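Lis demonstration sets: questions we get, and the answers as of 2025-11-25

We buy and record manipulation data for Lis, our kitchen handling project. This page is for people deciding whether to trust it. Some of the answers are less cheerful than the ones on the Clomosura sales page.

How many demonstrations do you have?

The pot-and-lid set holds 1,000 recorded attempts. After review we kept 218. If a supplier quotes you only the first kind of number, ask for the second.

Why throw so much away?

Most of what we drop is duplicated in everything but the file name. The operator sits down, finds a motion that works, and repeats it until lunch. A model trained on that learns one motion very well. We also drop attempts where the operator paused for several seconds to think, and attempts where the success label was plainly wrong.

Is lid handling hard enough to bother with?

Harder than it sounds. A clear glass lid is a poor target for most depth sensors, and a knob can be gripped several ways that all look fine until the rim has to meet the pot. Our set covers a single saucepan and its lid on a padded table. We make no claim about your pots.
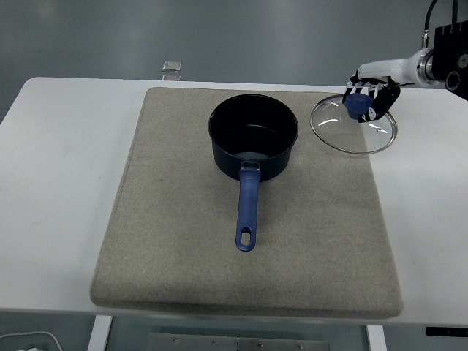
Who decides whether an attempt counts as a success?

Two reviewers, working separately from the recording. They disagreed on 82 attempts in the October batch, mostly over lids that sat slightly crooked. Those were marked "disputed" and left out of training. You can have them if you want them.

Does Zilbridge label the data automatically?

It tries. Zilbridge proposes start and end points for each attempt and guesses the outcome. The start and end points save us time. The outcome guesses we ignore, as it seems to call anything that ends near the pot a success.

Will a model trained on this work in a real kitchen?

We doubt it. The table is tidy, the floor is plain and nothing else is cooking. Treat the set as a starting point and plan to collect your own.

Clomosura says 200 demonstrations are enough for any new task. Are they?

We haven't been able to reproduce that. Ask which task, how much the object positions varied, and who picked the test runs.

Can I get the rejected attempts?

Yes, through Nadetti, under the same license. They come without support. Failed grasps are in there too, and we think more people should train on them.

Do you plan a larger set?

Not until we can show that the current one helps.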